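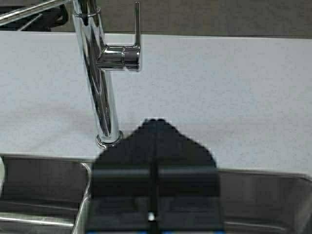

Kitchen Keeper, part-time (ref. 908)
Wastirach Shared Kitchen, Dubey Street

Wastirach is looking for someone to look after a kitchen used by a great many people who were all, by their own account, brought up properly. You will wash, wipe, dry and put away. You will also find the lids, which is a separate skill and ought to have its own pay grade.

The kitchen is let by the session to bakers, soup people, a supper club and a man who makes one kind of chutney with enormous conviction. They are meant to leave it as they found it. Most of them leave it as they remember finding it, and the gap between the two is the job.

Hours and pay

Mornings from 7 to 11, five days a week on a rota. The pay is £1,787 a month, with a further £800 if you're still with us at the end of May, when the supper club finishes its season and everyone needs a lie down. Lunch is whatever the soup people have left over. It is usually soup.

What you'd be doing

Clearing both sides of the sink before the first booking arrives. Wiping the worktops, including the strip behind the tap where crumbs go to retire. Putting utensils back in the drawer they came from, or, where opinion is divided, in the drawer marked Utensils. Checking the tea towels and removing any that have become floor cloths without telling anyone. Writing up the shopping list in words that other people can read. 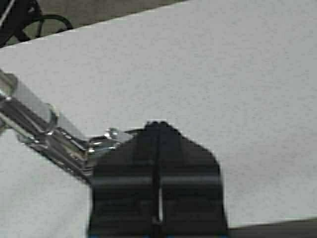

Do I need to have worked in a kitchen before?

Experience is welcome but we can teach you the routine in a couple of mornings. We'd sooner have someone who notices a sticky handle than someone with a certificate and a blind spot.

Who would suit it

You should be able to lift a full stockpot with help, and to ask for the help. You should be civil before 8 in the morning, or at least quiet. You should have views on how a draining rack is loaded and be prepared to keep some of them to yourself. A fondness for radio is fine. The Vetora ovens have a manual, and whoever reads it will be the first.

We don't mind whether you've come from catering, cleaning, a family of nine or a long spell of doing something else altogether. A food hygiene certificate is needed within your first month and we pay for the course.
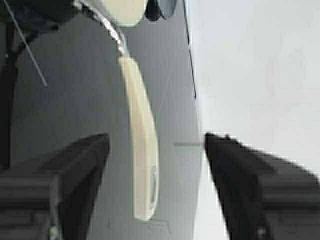 We also pay for the apron and the gloves. Shoes are your own affair, as long as they have a grip and a closed toe. The last keeper wore clogs and swore by them, and now and then at them.

How to apply

Write to Shivam Rastogi at the office with a page on why you'd like the job and the name of one person who has shared a kitchen with you and still speaks to you.
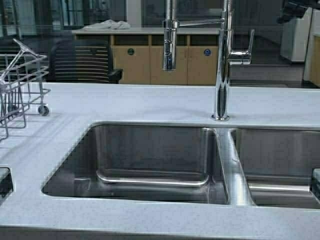 Shortlisted people are asked in for a paid trial morning, with tea. Shivam will show you where things live and then leave you to get on with it. The house rule is washing in the left basin and rinsing in the right, and you'll spot the flaw straight away, as the sprayer hangs over the left one. Arguments for swapping them round will be heard during the tea. Please bring your own mug, and take it home again.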